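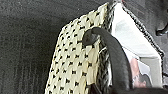

Woven tote, cream and black, braided trim.

About Ellero

Email marketing and newsletters for small organizations. Museums, clinics, co-ops, a couple of seed companies, one ferry line. We write them, design them, build them, send them and then look at what happened. That's the whole shop.

Not a full service agency. We used to say we were. Took it off the site in July, felt better right away.

How it started

Vilgot Halvorsen started Ellero in Skoklow after a long stretch at a print shop, where he set type for mailers and church bulletins and learned to hate a bad subject line before he knew it was called that. First client was Wonia, a regional arts nonprofit with 484 people on a list and no idea when they'd last written to any of them. The list was a spreadsheet. Two tabs, one of them called "old??".

We cleaned it up, wrote a welcome note, started sending once a month. Wonia is still a client. List is over 2000 now and they write back, which is the part we care about. Real replies from real people asking if the pottery class is full. (It usually is.)

Vilgot still does all the Wonia sends himself and gets weird if anyone else touches the template.

What we do

Newsletters, start to finish. Planning, writing, design, build, testing, send. You approve a draft, we do the rest. Drafts go out by 4 pm so you're not reading them at midnight.

List cleanup. Duplicates, dead addresses, people who asked to come off three years ago and are still on there. Boring job, we like it. Please don't buy a list and bring it to us, we'll say no.

Welcome series. What a person gets after they sign up. Most places send one receipt-looking thing and then silence for five months. We write three or four short notes instead, spaced out, in your voice.

Signup forms. Short ones. First name and email, maybe a zip code if you realy use it for something.

Fundraising appeals. Year end mostly, some spring. We'll write the ask and the thank you, and we write the thank you first.

Reporting. One page, plain words. Who opened, who clicked, who left, what we'd change. No dashboard login to forget.
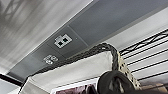 We don't do social, we don't do paid ads, we don't build full websites. Ask and we'll pass along names of people who do. No referral fee, we've tried that and it made everybody strange with each other.

Abera

Worth its own section. Abera is our template system, grew out of doing the same fixes over and over. A set of building blocks for email: header, story, event, donate, footer, and so on. All of it tested in the mail apps people have on their phones, plus the old desktop one that breaks everything. Good contrast, type you can read without pinching, alt text fields you can't skip.

Every client gets Abera as part of the setup. You keep it if you leave. Files are yours, instructions are yours, there's a short guide with screenshots. A few former clients have been running it on there own for years and send us questions now and then, which we answer, it's fine.

Dark mode support was a pain and took most of a winter. It works now. Mostly. Logos with thin black lettering are still trouble, so send us a light version of yours if you've got one.

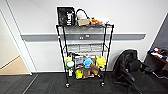

Wire cart, top and bottom shelves full, "Hush" bag up on the left.

How we work

Setup takes 60 days. Could be faster, we don't want it to be. First couple weeks is reading: your old emails, your replies, your website, whatever's in the drawer. Then a call. Then samples. Then the list work, then a small test send to staff and friends, then the real one.

One contact on your side, one on ours. If your director and your events person both want to edit the draft, great, but one of them sends us the notes. We've gotten five sets of notes on one paragraph about parking. Never again.

Monthly fee, flat, same every month. Covers a set number of sends we agree on at the start. Extra sends cost extra and we'll say so before, not after. No long contract. Thirty day notice, either side.

Accounts are in your name from day one. Your login, your list, your billing with the mail service. We're added as a user, you can remove us whenever.

Things we care about

Plain language. If a sentence needs reading twice it gets rewritten.

Permission. People said yes or they're not on the list.

Unsubscribe link you can find. Normal size, normal color.

Sending less. Ran a look back across 213 sends last year and the short ones did better nearly every time, the ones with a single link best of all. So we push for short. Clients push back. We usually meet somewhere in the middle with one extra photo.
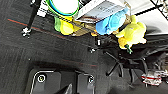 Charcoal weave, reddish-orange stripe, plenty of color.

Who's here

Small team. Writers, a designer, a developer, and a part-time person for list and data work. Vilgot runs it and still proofreads every send out loud with the door shut. You'll talk to whoever is doing your work, no account manager layer.

Not hiring at the moment. If that changes it'll go in our own newsletter first. Freelance writers can send two samples any time, emails please, not blog posts.

Get in touch

Use the form on the contact page or just reply to any of our newsletters, they go to a real inbox. Tell us who you are, how big your list is (a guess is ok) and what's bugging you about it. Forward your last email if you can, even if you're embarassed by it. We'll write back within two working days with some thoughts and a rough price.

Calls between 9 am and 3 pm. Mornings are better.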